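# About Clirndale Family Programs

Clirndale Family Programs arranges school-holiday activities for children and the adults who look after them. The organization was formed when the playgroups at Lallow and Osine agreed to share a calendar and a booking desk. It now runs sessions at both sites and publishes a free guide before each school break.

## What we offer

Our holiday program is open to children from birth to age seven. Most sessions are drop-in and last one morning. They include story time, messy play, music and simple outdoor trails, and a quiet room is available at Osine for children who prefer a smaller group. Families may attend at either site, whichever is nearer to home.

Sessions are free or carry a charge of $5 per family. The fee covers materials and a snack. Families who would find the charge difficult may ask for it to be waived when they book - no paperwork is required. 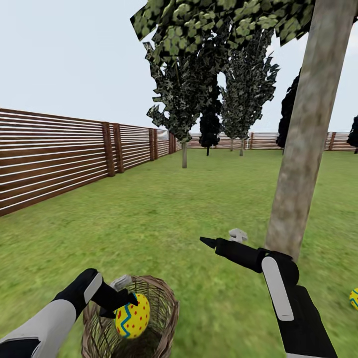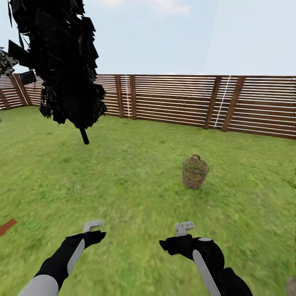 Parents are asked for their views at the end of every break, and the program is revised in response. One parent at Lallow wrote that the printed guide "stays on our fridge until the school bell rings again," and asked that nap-friendly start times be marked on it. Start times are now shown in bold, with early afternoon sessions listed separately.

## How the guide is prepared

The guide lists our own sessions together with low-cost events run by others. The most recent edition carried 37 entries. Each entry is checked with the organizer for price, age range, parking and stroller access before it is printed. We do not accept payment for a listing.

Copies are available at both sites and at the Belkadi Library. Organizers who wish to be included in the spring edition should send details by the end of January.

## Supervision and safety

Children remain in the care of the adult who brings them. Session leaders are trained in first aid and have passed a background check. Allergy information is requested at booking and is shared only with the leader of that session.

Page last reviewed: October 24, 2021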